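## Counting the licences at Pradlow

Most firms can say what they pay for software. Fewer can say who uses it. When Pradlow, a freight broker, merged its two offices in April, its IT lead, Feven Alemayehu, exported the seat lists from every supplier and matched them against the staff directory. The export held 2,687 paid seats. Of these, 321 belonged to accounts with no matching employee.

The orphaned accounts fell into two groups. Leavers made up the larger one: the payroll system closed their records, but it had no link to the sign-in service, so their seats renewed each year. The rest were shared mailboxes and test logins set up by contractors.

Alemayehu did not delete anything at first. Accounts were suspended for 3 weeks, and their owners of record were sent a list. Two turned out to run overnight invoice jobs – both were moved to proper service accounts before the suspension took effect.

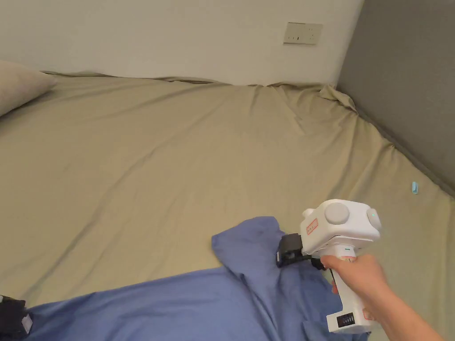 The longer job was the link itself. Virgil Mocanu of Plesidholm, the consultancy that built it, chose a nightly file transfer over a live connection. "Payroll changes once a day at most," he says. "A file can be read, checked and run again."

Each file is compared with the one before it. If too many records disappear at once, the run stops and waits for approval. The limit was set low to begin with and has been raised once. Contractors are still entered by hand, with an end date that cannot be left blank.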